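Droswood Desk Tidy Grant: Progress Report to the Feltach Fund
2025-01-22
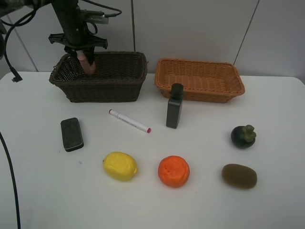 The grant was for getting loose supplies off the shared tables at Droswood and into containers, a goal so modest that we were a little embarrassed to need a second quarter for it. In October we bought baskets in two styles. Opinion has since split between the dark brown ones and the shallower orange-tan ones, with feeling running higher than wicker usually inspires. The marker and the whiteboard eraser still spend a good deal of time on the table in front of the baskets, and the small black bottle has shown no more ambition than they have.

Spending to date is $1784, mostly on baskets, with the rest going to labels that peeled off. Kakel has agreed to replace the labels and has asked us to stop using them on wicker.

Of the 20 work tables in the plan, eight are set up. The Cele room is next, once we settle which basket is for writing tools and which is for everything people call "miscellaneous." The current draft of the sorting rules has 49 entries, and we would like to get it onto one page before anyone is asked to follow it.

We request no additional funds this quarter. We do request an extension to the end of the next one.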